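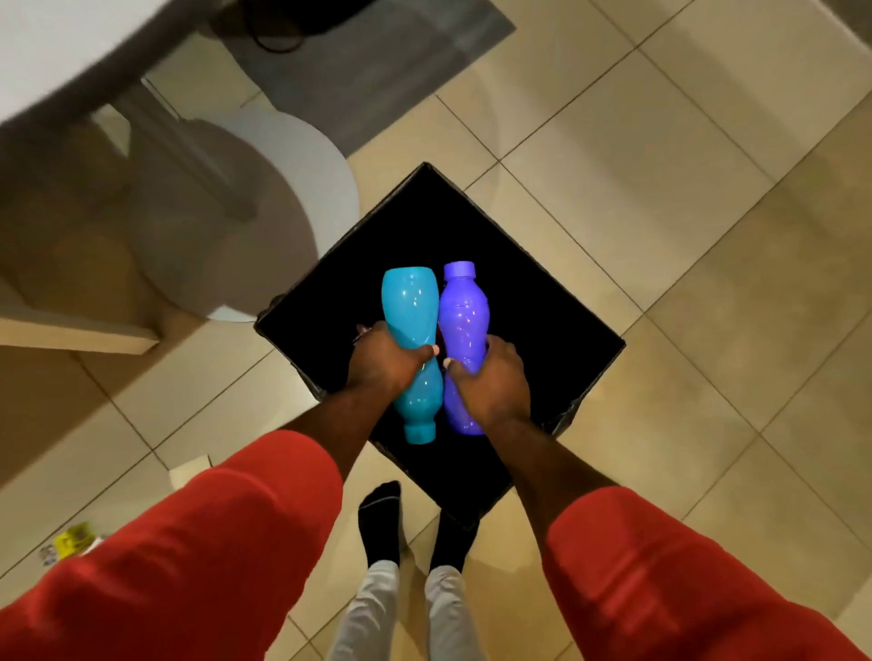 Good morning from the bottle cell! I've been promising a thread on how I look after our little bin picker in Lilarport, and with the line down for its service day I finally have a free hand to type with. For the new folks: it's one Prestico arm over one square bin, and its whole job is to reach in, take hold of a plastic bottle and stand it on the belt with the cap up. That last bit is where most of my time goes. A teal bottle with its cap pointing down, right up against a purple one with its cap on top, shoulders nearly touching, is about as mean a pair as you can hand a gripper, and I think about pairs like that all day long.

So, the bin first, which everybody wants to skip. It sits in a corner bracket bolted to the floor plate, and every service day I take the bracket off, wipe under it and put it back against its pins. If there's grit under one corner the whole bin tips a hair, the arm still thinks it's level, and you get a fingertip dragging along the wall all afternoon.

I did exactly that to myself in August, by the way. Spent most of a morning retuning a camera that was perfectly fine. The culprit was a bit of broken cap ring under the bracket. I still have it taped inside the cabinet door as a reminder to look down before I look up.

Black bins, since somebody always asks. They're hard on the depth camera (dark walls, shiny bottles, lots of holes in the picture) but lovely for color, and our vision setup leans on color to tell one bottle from the next. I've tried gray ones. They gave me nicer walls and worse bottles, and I need the bottles.

If you do run a dark bin, please go in and teach the walls by hand. Jog the arm to each inside corner, slowly, and save the points as a keep-out box. Then shrink the box by 18 millimeters on every side. I got that number the hard way, by starting small and adding a bit more each time I heard a scrape.

On to the gripper! It's a Banlow with two fingers, and I'm very fond of it. It's not a fancy thing, just a pair of soft pads on a parallel slide, but I can have it off the wrist and on the bench before my coffee cools down, and every screw on it takes the same hex key. Whoever designed that has clearly lain on their back under a machine at some point.

The order I take it down in, for anyone with the same model:

Air off at the valve, and hang the tag.
Bleed the line at the wrist and wait for the hiss to stop.
Lock the arm out at the cabinet.
Pads off, then finger plates, then the slide cover.
Mark left and right on the plates with a paint pen. They look identical and they are not.

That paint pen line is in there for me as much as for you. The plates wear to match their own side of the slide. Swap them and the fingers will still open and close very sweetly on the bench, then chatter like teeth once there's a bottle between them.

Cleaning the slide is just a lint-free cloth and a little patience. I push the cloth through with a wooden stick, turn it over, and push it through again until it comes out the same color it went in. Then a thin smear of the grease from the kit. Thin! If you can see a white line of it along the rail you've put on too much, and it'll collect every speck of label dust in the building.

Label dust deserves a post of its own. When bottles rub together the paper ones shed this fine gray fluff, and it gets into the slide, the fan filter, my sleeves, everything. I vacuum the cell before I open anything up. I used to vacuum after, and then wonder why my freshly greased rail looked like a sweater.

Now pads. Ours are the soft ribbed kind, and the ribs run across the finger so they can bite on a waist or a twist in the bottle body. I press a thumbnail into the middle of each one. If the dent comes back while I'm watching, the pad stays. If it sits there looking at me, it goes in the trash and so does its partner on the other finger. A new pad opposite an old one will roll a bottle every time it squeezes.

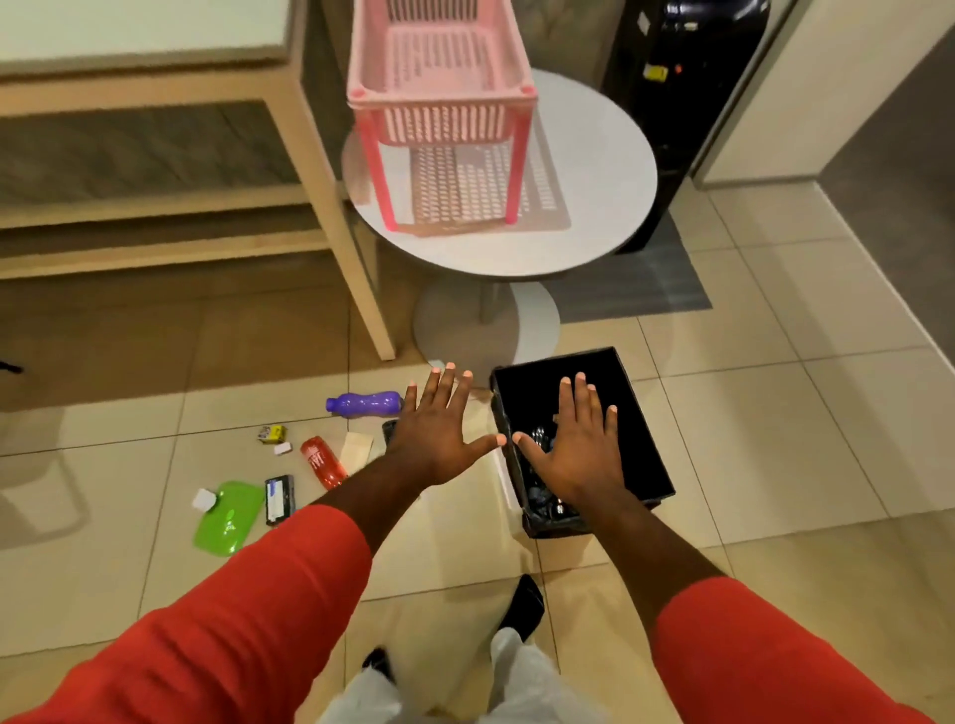 How often should the pads be changed if nothing looks wrong with them?

Every 46 shifts on this cell, both pads at once, with the date written on the back of each one in marker. They go hard from the inside before they show any wear on the ribs, so I don't wait for the thumbnail test to fail.

Okay, back together it goes. Same steps in reverse, but with the screws only finger tight at first. I open and close the slide by hand a few times so the plates find their own spot, and then I snug the screws up in a cross pattern. Please don't lean on them. The plates are aluminum, and I've met more stripped threads in this trade than loose screws.

Air next. We feed the cell from a Hamel compressor in the back hall, which is a good honest machine as long as you drain it. The regulator at the cell has its own water bowl too, and that's the one people forget. I crack the drain on it at the start of every shift. On a muggy morning you'd be surprised at how much comes out, and every drop of it would otherwise be sitting in my gripper valve.

Grip pressure I set by feel and then write down, and I know that'll make a few of you wince. I put a capped bottle between the pads, close, and try to twist it out by hand. It should resist me and the sides should stay round. If the walls cave in, I come down a touch. If it spins, I go up a touch. Then I take the number off the gauge and pencil it on the card in the cabinet so the night shift can put it back where it was.

A bottle with its cap on and a bottle with its cap off are two different animals, by the way. Capped ones push back, open ones fold. I set up on the capped kind and then check the open kind, because going the other way had me dropping bottles on the floor plate for most of a week when the cell was new.

Camera time. Wipe the lens cover with the good cloth (the one in the zip bag, not the one in your pocket), then run the calibration plate through its positions. I let the lights warm up before I start. They shift a little in color during the first stretch after power on, and a calibration done on cold lights will be a tiny bit off by lunch.

After that comes my favorite part, which is the mean pairs. I keep a tote of bottles just for this and I lay them in the bin by hand, two at a time: side by side, heads to tails, one leaning on the wall, one wedged under another. The arm has to separate them without me helping. I stand outside the fence and mutter encouragement. It may not do the arm any good but it does me plenty.

The heads-to-tails pair is still the one that trips it up. The camera sees a cap at one end and a base at the other and now and then decides it's looking at a single very odd bottle. What's helped most is a nudge move, where the closed fingers dip in and push gently from one side before the second look. It costs a bit of cycle time, and I'd rather have that than a jam.

If you want to try the nudge yourselves, keep it slow and keep it shallow. Come in from the side with the most open space, stop at the first touch you feel on the wrist sensor, and back out the way you came. My first version went in too deep and stirred the bin like soup. Very entertaining, no use whatsoever.

Flipping the cap-down ones happens over the belt and not over the bin. The wrist turns, the bottle comes around, and it gets set down on its base. I check the wrist cable for this one in particular. Run the arm through the full flip at crawl speed with the lights bright and watch the cable the whole way around. It should hang in a lazy curve and never go tight.

Ours had started to rub on the elbow cover, which I found this morning. There was a shiny patch on the jacket, no cut, so I moved the clip back toward the shoulder, gave it more slack and wrapped the spot in spiral sleeve. I'll order a new cable anyway, and it'll sit on the shelf until I need it.

Last thing before I hand her back is the logbook. A paper one, yes, in pencil, on a string. I wrote up today's like this: September 9, 2021, pads both, slide cleaned and greased, bowl drained, cable clip moved, calibration good, lights warm. The next person reads that standing up with gloves on, so I keep it short, which you may have noticed is not my natural way of talking!

Tote's going back on the shelf, tag's coming off the valve, and I'm going to stay and watch the first bins run. If you have a Banlow with the older slide cover, the one with the clip at the end, send me a message, I have a spare gasket in a drawer and would love for it to go to a good home.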